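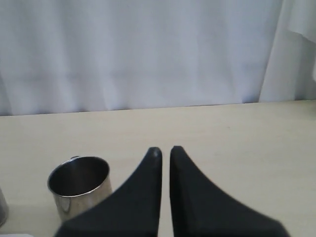

Granwood Community Rooms: progress report to the Mellitz Fund
March 9, 2018
Prepared by Hubert Bielecka

Work covered in this report

The grant pays for curtains and worktables in the two ground-floor rooms at Granwood. Most of the February work was on curtains. The old blinds came down in both rooms and the new curtains are up in the first. They are pale grey and white and hang straight down behind the tables. We chose a light cloth so that the rooms would keep their daylight, and users of the first room say they no longer need the ceiling lights on before the afternoon.

The curtains were made by Mtshali, who also altered one panel after the first fitting when it came up short. There was no charge for the alteration. The second room is measured and the cloth has been cut. Hanging is held up by the plasterer, who has to make good the wall above the window before the rail can go back.

Tables

Fesport delivered the tables in two loads. The tops are a plain beige with a matt finish. One table arrived with a damaged leg and was exchanged. The tops wipe clean with a damp cloth, but they do mark if paint or glue is left on them, and we have asked the craft group to put paper down first.

Spending

We have spent almost 2,000 pounds of the curtain budget. The fitting cost 100 pounds more than quoted because the rail in the first room needed longer brackets. We have covered this from our own funds and are not asking for an increase. Invoices are attached.

Use of the rooms

The first room reopened with the sewing class, which has 20 people on its list. The craft group has moved in from the hall and has taken on new members, bringing it to 30. The second room stays closed for now and its bookings have been moved to the hall.

Still to do

Hang the curtains in the second room.
Take up the hems in the first room where they drop lower on one side.
Fit felt pads to the table legs.
Send the Fund a final account once the last Mtshali invoice is in.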